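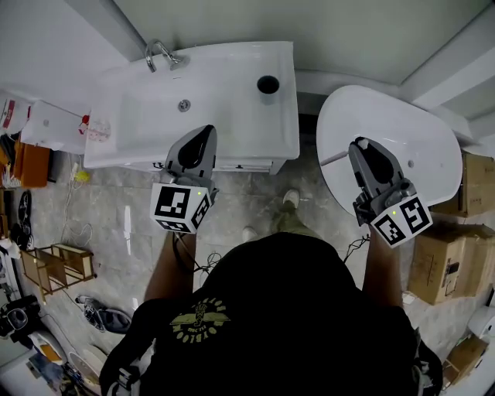

Black shirt with the winged yellow emblem on the back.

Filed under: Meetings & Minutes / Story Circle

Minutes, Dorken Story Circle, 2018-11-10
Chair and minutes: Declan Whiteley

1. Minutes of the September meeting
Accepted with one correction. The fable about the heron was recorded as "well received." Two members remembered it differently and asked for "received."

2. The bedtime collection
The manuscript stands at 66 pages, illustrations not included. The chair reported that Pevden Press is still interested but wants it shorter and wants every story to finish with a moral in italics. The chair doubts that any child has ever read a moral in italics. Others pointed out that Pevden pays for the printing and we do not. Agreed to send three stories with morals and the rest without, and see if anyone over there notices.

3. Reading of "The Badger Who Sold the Moon"
Read aloud in full. In the story a badger finds the moon lying in a puddle, sells it to a family of hedgehogs for a winter's worth of acorns, and has to explain himself when the puddle dries up.

Comments:
- The opening works. The hedgehogs arrive too late and all talk the same way.
- It was asked why the hedgehogs don't look up. The author said they are hedgehogs. This did not satisfy everyone.
- The ending, where the badger gives back the acorns and is forgiven inside one sentence, was thought too quick. The chair said he had no faith in the badger's change of heart and doubted a six-year-old would either. Suggested that he give back half and be found out.
- "Glimmering" is used on nearly every page. Author to cut.

Back to the author for another draft. No vote taken.

4. The talking tree
We were asked again whether the collection needs the talking tree. It has a part in four of the stories and gives the same advice in all of them, namely to be patient. Supporters say children like a character who comes back. The chair asked which children had been consulted and was told a nephew. Left open. The tree stays in for now but loses its song.

5. The Zesness proposal
Zesness would like to put our stories in its listening app, read by one of their voices. A sample of the otter story was played. The voice is pleasant and pauses in odd places, including halfway through the otter's name. Their letter promises "wide exposure" and mentions no fee. The chair would like to know how wide, and has written to ask. Nothing to be signed until there is a reply with a figure in it.

6. Reinholz Prize
Entry is open to unpublished animal tales of up to 7 pages. Last year's list of winners was passed around and read with some grumbling, as the top story had no animals in it apart from a horse that is mentioned once. The entry fee is the same. Agreed to enter one story, to be picked at the next meeting. Members who want theirs considered should bring a clean copy, typed, with no notes in the margins explaining what it means.

7. Money
Balance is $217. A motion to spend part of it on a banner for the book fair was put forward and failed. The old banner still has the right name on it.

8. Any other business
A member asked if stories may be set in the present day. They may, and always could. Another asked for a limit on wolves. The feeling was that wolves are fine if they want something other than to eat the main character. The chair will believe it when he reads one.

Actions
Declan: reply to Pevden, chase Zesness, fix the page numbers in the manuscript.
Author of "Badger": new ending, fewer glimmers.
Everyone: read the frog story before next time, all of it.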